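Sorting Small Wired Parts and Round Boards on One Workbench

Trays and a clear table do most of the work when you are putting small electrical parts together at home or in a shared shop. 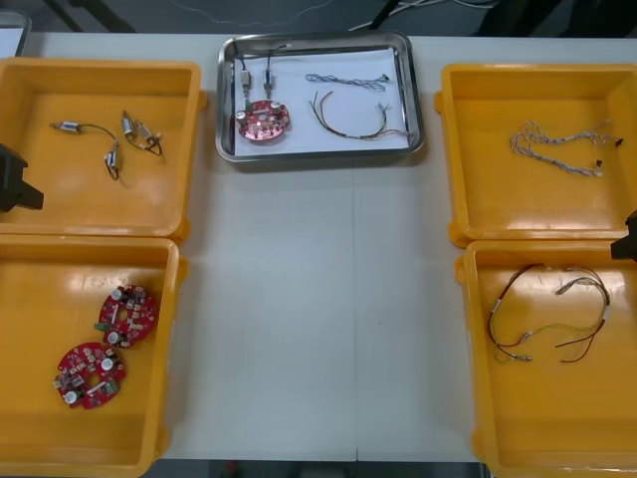
How many kinds of part should go in one tray?
One kind. If you have two kinds of part and only one tray, put a divider in it or use the lid of something else for the second kind.

The rest of this page covers how to lay out the table, how to keep wires from knotting, how to look after bare boards, and what to do at the end of the day. It was written for people doing repair batches and small kits, but most of it works for a single fan or a toy car too.

Picking the trays

Shallow trays are better than deep ones for anything with thin wires on it. You want to be able to reach a part from the side without your hand going down into a hole. A rim about as high as your thumb is thick is plenty.

A bright tray helps more than you would think. Black wire on a black mat disappears. Black wire on a yellow tray is easy to follow from one end to the other, and so is a small silver can with wires on it. Red boards show up well on yellow too, and on white. If you buy trays in a set, get all the parts trays in one color and something different for the tray where you put finished or half-finished pieces. We use yellow plastic for parts and a stainless-steel tray for the work in hand.

Plain plastic can build up static, particularly in dry winter air. For metal parts and wire it makes no difference. For bare boards with chips on them, use trays sold as static-safe if you can, or put the boards down on a static-safe mat. The Bremstead trays we have had for years are marked on the underside. If yours have no mark, assume they are ordinary plastic.

Laying out the table

Put the loose parts in the outer trays and the work tray in the middle, at the back. Left-hand parts are picked up with the left hand, right-hand parts with the right hand, and both hands end up at the center. It feels fussy for the first few minutes and then you stop noticing it.

Leave bare table between the trays. A hand's width is good. Trays pushed edge to edge get knocked together, and wires from one hook over the rim of the next.

If your bench is made of two tables pushed together, check the join before you start. Run a fingernail along it. If it catches, or if you can see any gap, put a strip of wide masking tape over it. Screws go into a join like that and you need to pull the tables apart to get them back. Do not set a tray across it unless the two tops are level.

Keep drinks on a different surface. A windowsill or a stool will do.

Lining the work tray

A sheet of white paper in the bottom of a metal tray does several jobs:

It keeps a bare board from touching metal.
It shows up dropped solder, wire ends and washers.
It stops parts from sliding when you move the tray.
It can be folded up and tipped into the trash when you are done.

Ordinary printer paper is fine. Cut it a little small so the corners lie flat. If the paper curls up at the edges, turn it over. Change it when it gets marked up, or at the start of each batch.

Paper is not enough protection if you are going to connect power. Move the board onto a proper insulating mat before you test anything. A wire end will poke through paper easily.

Keeping wires from tangling

Most of the time lost on a job like this goes to untangling. Small motors and similar parts come with thin leads, and thin leads wrap around each other as soon as you tip them out of the bag.

Lay them out one at a time if you can. Point all the cans the same way and let the wires trail toward you. If they are already in a cluster, do not pull on the wires. Hold one can, lift it a little, and let the others hang. Gravity will usually loosen the loop. Then work the free end back through with a wooden toothpick or a blunt plastic stick.

Never pick up a part by its leads. The joint where the wire meets the can is the weak spot, and it can break inside the insulation where you won't see it. Rochelle Bolger repaired 134 small fans for a school sale with parts from Waaka, and nearly all of the ones that came back had a broken lead at that spot.

For storage, coil each lead loosely around two fingers and hold it with a short twist of paper-covered wire. Rubber bands go sticky after a summer in a garage. Small zip bags work too, one part to a bag, but you will spend time opening them.

Only tip out what you need for the next hour. Four parts in a tray are easy to keep straight. A bag of 10 or more should stay in the bag until you have used up the first lot.

Handling bare boards

Hold a board by its edge. If it is a round one with a hole in the middle, hold the outside edge with your thumb and fingers, and don't hook a finger through the hole unless you have checked that nothing stands close to it.

Don't stack boards on top of each other. The tall parts on the lower one will take the weight, and small connectors get bent. Side by side is best. If they have to be stacked for storage, put a piece of static-safe foam between each pair. Do not use ordinary bubble wrap or packing peanuts.

Touch something grounded before you pick up the first board. If you do this often, buy a wrist strap and wear it. Stonness makes one with a long coiled cord, which is useful on a wide table, but any working strap is fine. Test the strap now and then, as the cords wear out near the snap.

Put every board down the same way up. Pick a landmark such as a connector and have it face the same direction each time. You will spot a board with a missing or crooked part much sooner.

Attaching the leads

Before you attach anything, set the board in the work tray and lay the wired parts above it in the position they will end up in. Look at how the wires fall. If they have to cross, now is the time to turn a part around.

Check the markings for polarity. If both leads are black, look for a stripe, a dot or a tag on the part itself, or check the sheet that came with it. Don't guess from the length of the wire. If you still can't tell, mark one lead with a bit of tape, test one part by itself, and write down the result.

Leave some slack. A lead pulled tight across a board will work loose the first time the case is opened. A gentle curve is enough.

If you are soldering, tin the wire first and keep the iron on the joint for as short a time as will do the job. Hold the part still until the solder has gone hard. A small weight on the wire helps. We use a large steel nut with tape around it. Have a window open or a fan running, and wash your hands before you eat.

If the board has plug-in connectors, push on the plug housing and never on the wires. Support the board from underneath while you push.

Keeping track of a batch

Use position to show what stage a part is at. Raw parts go at the sides, work goes in the center, and finished pieces go in a box off to one side. When you are called to the phone, you can come back and know where you were.

Write the batch on a slip of paper and put it in the tray with the work. Ours say the part, the start time and a name, for example "motors, 9:30, Vinh." Keegan Gilchrist used to number every board with a marker, and got as far as 1,734 before the marker solvent took the coating off a few of them. Put the number on a sticker on the bag instead.

Don't top up a tray halfway through. Empty it, check that nothing is stuck under the rim, and then fill it again. Mixed batches are hard to sort out later if one turns out to be faulty.

At the end of the day

Put unused parts back in their bags before you clean anything. Then fold the paper liner inward from all sides so the clippings stay in it, and throw it away.

Wipe plastic trays with a damp cloth and let them dry fully. Wipe the steel tray with a dry one. A drop of dish soap takes off flux marks and fingerprints – rinse it well and dry it right away or it will spot.

Run a magnet in a plastic bag over the table and the floor below it. Turn the bag inside out over the trash. The magnet won't find solder or copper wire, so sweep afterward as well.

If you have to leave a job overnight, cover the work tray with an upturned tray of the same size. Dust is a minor problem. Sleeves and cats are a bigger one.

Unplug the iron and put it in its stand last, after everything else is off the table.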